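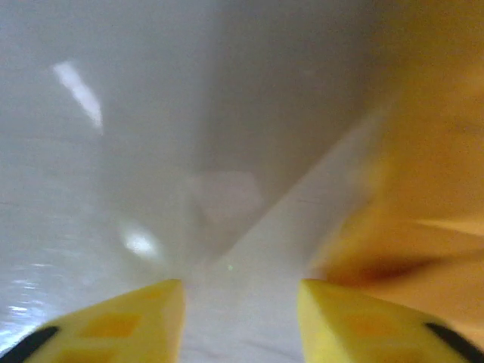
Right, budget thread, as promised to the several people who keep asking what a second pair of arms for laundry folding would set us back. Grab a tea, it's a long one.

First thing, I am NOT a finance person. I got handed the equipment sheet because Denise Holroyd went on leave and I was the one who'd once made a spreadsheet with colours in it. So take all this with a pinch of salt.

We need a quote in by July. Our pot for the second station is £2000 on top of the arms themselves, which come out of a different pot (don't ask, it took me two meetings to understand it). So this thread is about everything that ISN'T the arms. It's the everything else that gets you.

Fingers. We've got £358 down for gripper fingers and spares and I'd happily put down more. They're plastic, they do the actual touching, and they will wear. Ebuka Briggs reckons we should order 5 sets and stop fussing. I'd got as far as two in my first draft and he laughed at me — fair enough.

Does anyone have a supplier they like for these? We've had prices from Predivik and from Predolent. Predivik cheaper per set, Predolent will send them in dribs and drabs so you're not paying for the lot up front. Leaning Predivik but I could be talked round.

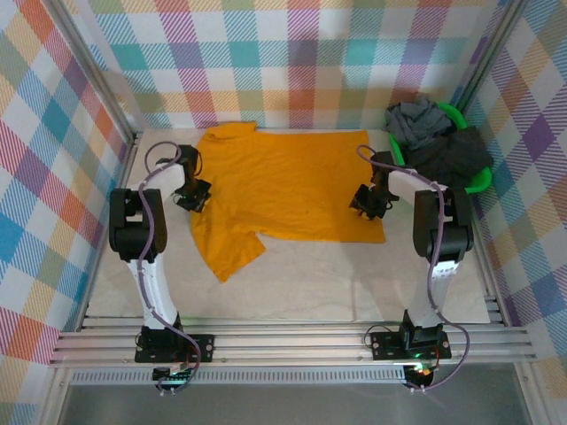
Next up is the frame. Aluminium rail at the front, posts at the back, panels for three walls. Easy to forget how much of the bill is brackets and bolts! I priced the long bits carefully and wrote "fixings, £20" like a fool. Gopinath Thampi sent it back with one question mark next to it. It's now £95 and he still isn't happy.

Rail: buy it cut to length. We have a saw. We do not have a straight cut between the lot of us. Paying for the cutting adds a bit and I've stopped arguing about it.

Cables! Both arms have a cable running all the way along them, and a cable is exactly the sort of thing that's out of stock the week you need it. I've put a spare pair on the list plus a bag of clips. If you're only going to pad one line in your budget, pad that one.

Walls. Yes, we like the plaid, and yes, I've been asked if the second station will match. It's fabric money, it's hardly the big ticket item. Urmila Uniyal wants a plain set as well so we can swap them over, and I think she'll get her way.

Also worth a mention: clothes and baskets. Sounds daft, but someone has to buy the T-shirts. You want thin ones, thick ones, light, dark, things that crease, things that slide about. I had this under "sundries" and it got queried, so now it has its own line, called Garments, and it sailed through. Give things their own line, people.
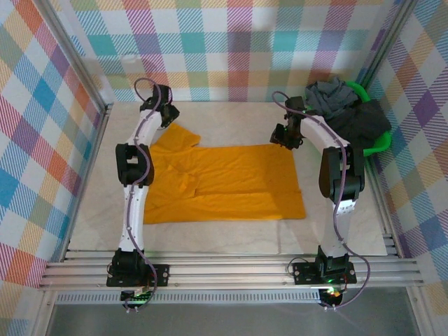 Where was I. Totals! With fingers, frame, fixings, cables, walls and garments, we're at £1121. That leaves £879 for the things I haven't got prices for yet, mainly cameras, mounts and a worktop.

The worktop is the one I keep dithering over. Pale surface, wipes down, stays flat — that's the whole wish list. Vikas Rawat wants to get an offcut from a kitchen place and I'm tempted, but I'd like the two stations to be as alike as we can get them, and an offcut is whatever an offcut is.

Someone asked in the replies whether we looked at buying the whole cell ready built. We did! Got a quote from Virnivitz, nice people, very tidy drawings. It came to more than our whole pot before delivery. If you've got no one to put things together it might well suit you. We've got Ebuka and a set of hex keys.

And somebody else asked about a service contract. Not for year one. I've put in a small repairs line instead and we'll look at it again once we know what breaks.

Things I still need from you lot: camera mounts that don't droop, a decent place for rail brackets in small quantities, and whether anyone's ever got a discount by ordering fingers together with another team. Happy to go in on a joint order if you're buying before July.

I'll stick the sheet up once Denise is back and has had a look at my sums. Replies are open, be gentle about the colours.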